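Storing leads and power strips in a shared flat

My drawer of chargers and extension leads is one big knot. How do you keep yours? 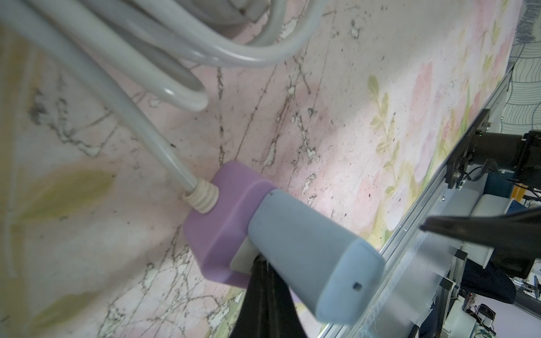 **Azadeh Babaei**
Sort by shape first. Coiled leads go together, strips go flat, and odd bits go in a pouch, like the lavender piece with the pale blue handle and its grey tube. 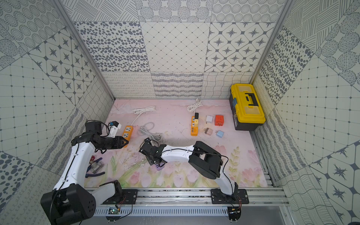 ## granum39

Buy a box with a lid. Mine cost too much but it shuts.

Plug adapters get lost, so give them their own corner. 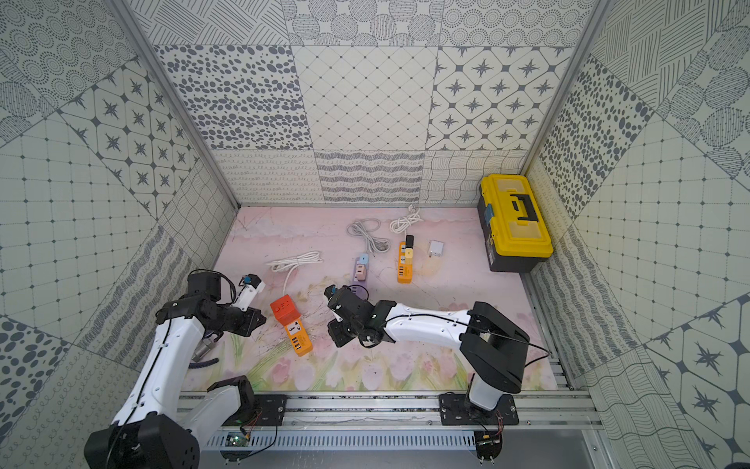
## Malanmont

1. Unplug everything.
2. Coil each lead in wide loops - tight ones kink.
3. Put a thin tie round the middle.

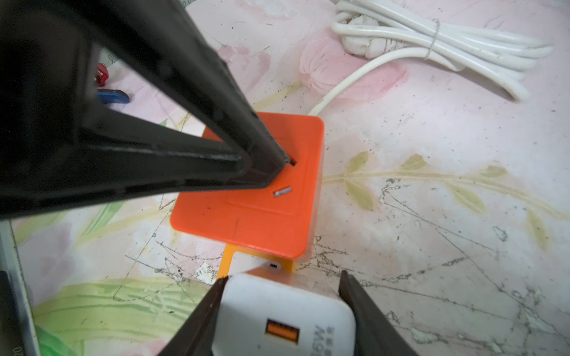

I leave the plug at one end of the coil so I can grab it. Six leads fit in my drawer this way.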